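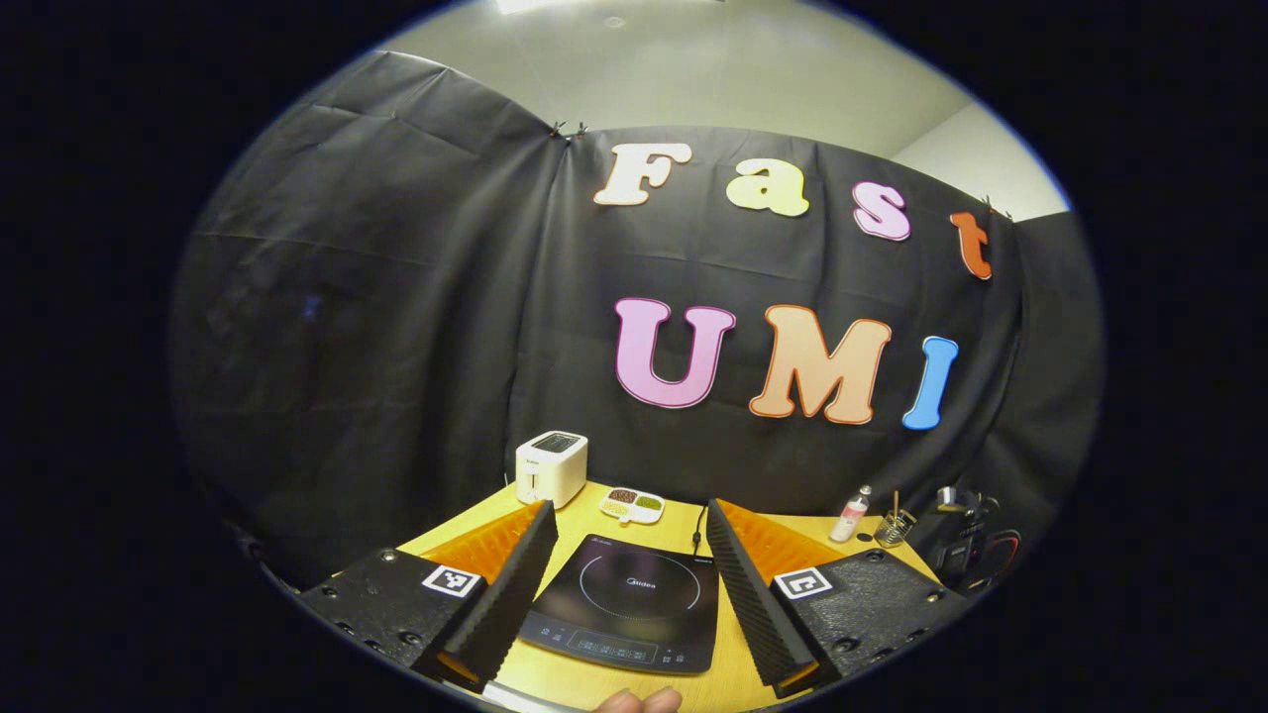
Akinyi Koech

Figure 1. Cut-out letters on a black fabric backdrop, reading "Fast" on the upper line and "UMI" on the lower.

4. How guests chose a guide for the river walks

4.1 Data

The data in this section come from the exit survey at the Tistville trailhead and from the booking records of the operators who agreed to share them. Of the operators licensed to lead overnight walks along the Nkosi River, 16 gave us access to their records. The survey was handed out on paper at the end of each walk, while guests waited for the transfer back to town, and 245 forms were complete enough to use. Forms with no answer to the question on guide choice were dropped. Where one person filled in the form for a whole family, we treated it as a single booking.

Guests were asked when they first knew who their guide would be, whether they had asked for that person by name, and what they had read or heard before paying. They were also asked whether they would book with the same operator again. The last question was added in February, after the first forms had come back, so it is missing for the earliest group and we report it separately.

Booking records were matched to forms by departure date and party size. Two coders did the matching independently, and Markos Kyriakidis settled the cases where they disagreed. Guest names were removed before the files reached the authors.

4.2 Named guides and assigned guides

Operators on the Nkosi handle guide assignment in one of two ways. Under the first, the guest picks a guide from a list at the time of booking and the operator holds that guide for the date. Under the second, the office assigns a guide shortly before departure, usually the evening before. The larger operators nearly all use the second method. Smaller ones mix the two, and several told us they would hold a guide if asked but did not mention this in their brochures.

Most guests who had asked for a guide by name had been told about that guide by a friend or by an earlier guest. Few had found the name in printed or online material. This fits the account in Csizmadia's interviews with lodge managers, where word of mouth was described as the main way that a guide becomes known outside the valley. It also helps to explain why new guides find it hard to get named bookings, even when their language skills and field training match those of older colleagues.

Guests with an assigned guide were not less satisfied overall. They did, however, write more often about matters that could have been settled in advance, such as walking pace, interest in birds and the length of rest stops. One guest wrote that the guide was "excellent but clearly used to faster people." Comments of this kind were rare among guests who had picked a guide themselves.

4.3 The effect of the booking channel

Bookings reached the operators by three routes: directly, through a lodge, or through an agent in Clolton. Agent bookings were the least likely to carry a request for a particular guide. When we asked agents about this, they said that the standard order form had no space for it. Requests were sometimes typed into the field for dietary needs, and some of these were read only by the camp cook.

Lodge bookings fell between the other two. Much depended on the person at the desk. At the Ganon camp, the desk staff kept their own notebook of guides and what each was good at, and guests who booked there named a guide more often than guests at any other lodge. The notebook was not shared with the operators.

4.4 Limits

The survey reached only people who finished the walk. Guests who left early, for illness or weather, went back by a different road and did not pass the trailhead. Forms were in English and French only. We also could not follow guests who canceled after learning who their guide was, although two operators said this happens from time to time. The records do not give a reason for cancellation, and we made no attempt to estimate one.

Section 5 turns to the guides themselves and uses the interviews carried out by Joyce Chege in the off season.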